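Handout 4: Demonstrating two-handed tasks by remote control

Module leader: Afia Addo. Lab sessions: Pantelis Lazaridis and Gifty Arthur.
Revised August 25, 2020. Replaces the version issued in May.

## 4.1 Two ways of giving a demonstration

In kinaesthetic teaching the operator holds the arm and moves it through the task. The joint encoders record the motion directly and no mapping is needed. The drawback is that the operator's own body blocks the view, and few people can steer two arms and two multi-fingered hands at once.

In teleoperation the operator stands clear and drives the robot through a tracked glove or a leader arm. The recorded camera view is then the same kind of view the policy will receive later. We use teleoperation for everything in this part of the module. Kinaesthetic teaching returns in Handout 6 for single-arm insertion.

## 4.2 What is recorded

Each time step stores:

- joint positions of both arms and both hands
- commanded positions, kept separate from the measured ones
- the head camera image
- the episode label and the operator's initials

Commanded and measured positions differ whenever a finger is pressing on something. With a rigid rim between thumb and fingers the command carries on closing while the measured angle stops. That gap is the only record of grip effort in our data, so do not overwrite one with the other when you resample.

## 4.3 Retargeting the hand

The glove gives human joint angles. The robot hand has different link lengths, so copying angles puts the fingertips in the wrong place. The Fledar library instead minimises the error between scaled fingertip vectors:

 min over q: sum_i || s * v_i(human) - v_i(robot, q) ||^2 + lambda * || q - q_prev ||^2

The second term keeps the solution close to the previous step. If lambda is too small the fingers jitter near contact; if it is too large they lag and the operator overcloses. Start from the value in the lab configuration file and change it only between episodes.

## 4.4 Bowls and mixed items

The layout for this exercise has three steel bowls along the front of the table and an assortment of soft and packaged items behind them, with an open cardboard tray at the back right. Points to watch:

1. Rim grasps. Fingers go inside the bowl, thumb outside. Approach from the side nearest the arm.
2. Reflections. Polished steel gives poor depth readings. Judge contact from the measured finger angles.
3. Soft items. A sock has no fixed shape, and two demonstrations of the same grasp may look quite different. Keep both.
4. Thin packages lying flat. Tilt the hand before closing - a straight downward approach tends to push the wrapper along the cloth.

Use one arm order throughout a batch. Mixed orders give the policy two valid answers to the same image, and a regression loss will average them.

## 4.5 Batch size and rejection

The Gravside set holds 2,479 episodes, of which 90 are held back for testing. Your group adds 35. Reject an episode if tracking drops out or if the operator pauses for longer than 3 seconds. A failed grasp followed by a clean recovery is kept and labelled `recovery`.

Questions on labelling go to Akosua Opoku.
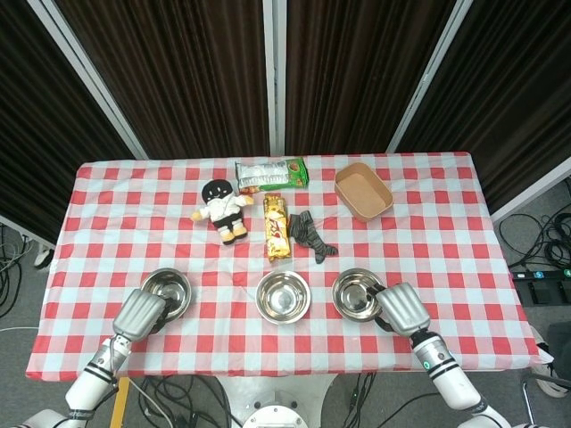 *Reading time: 3 minutes*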